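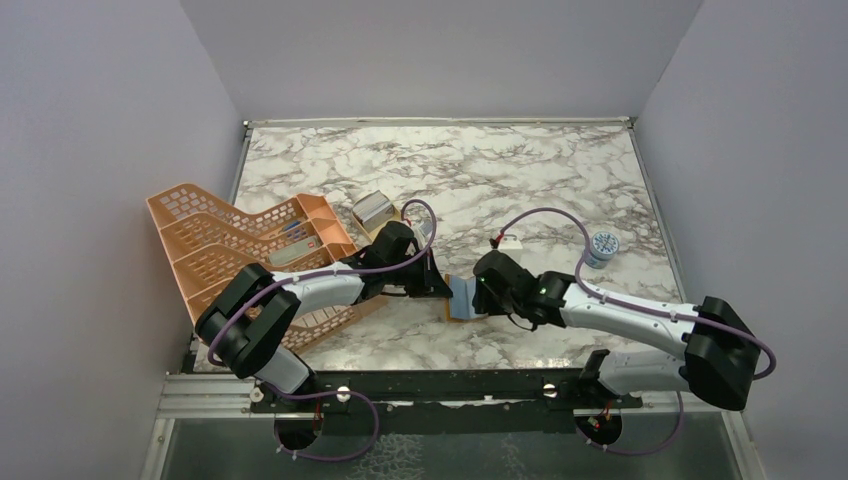 Both arms on the blue piece, left cable arching over the gripper.

Left gripper drops out mid-handover

mrema_bench
May 14, 2019
Two-arm cell, passing a flat part from left to right. The left gripper loses comms for a moment and its fingers go slack. 11 dropouts in 1000 handovers. Rumell support say it's a firmware timing bug and want me to wait for the July release. Anyone had this?

tironico
I'd bet on the cable. Look at how high that purple loop goes over the left gripper before it comes back down. Every wrist turn pulls on the plug.

perville70
Everyone blames the cable. The right one has a big loop as well and he's only complaining about the left. If the firmware loses its place when both grippers are closed on one part, you'd get exactly this.

tironico
Then why does it only hit one side? Same firmware in both, I assume. And the left one is zip tied all the way along the arm, so where's the slack meant to come from?

mrema_bench
Same firmware, yes. I swapped the left cable last week and it made no difference.

perville70
There you go.

tironico
Did you route the new one the same way, with the ties in the same places? Then you've tested a new cable with the old strain. I don't see what that rules out.

mrema_bench
Same ties, same places. Fair point.

oldrelay
Neither of you has a log. Run it at 70 per cent speed with no part, note the wrist angle at each dropout. If they bunch up at one angle it's mechanical. And keep your hands out of there — a gripper that goes slack and then gets its comms back may well close again.

mrema_bench
It does close again. Took 5 seconds once. I'll cut the ties near the wrist and do the log, but I'm not convinced by either theory yet.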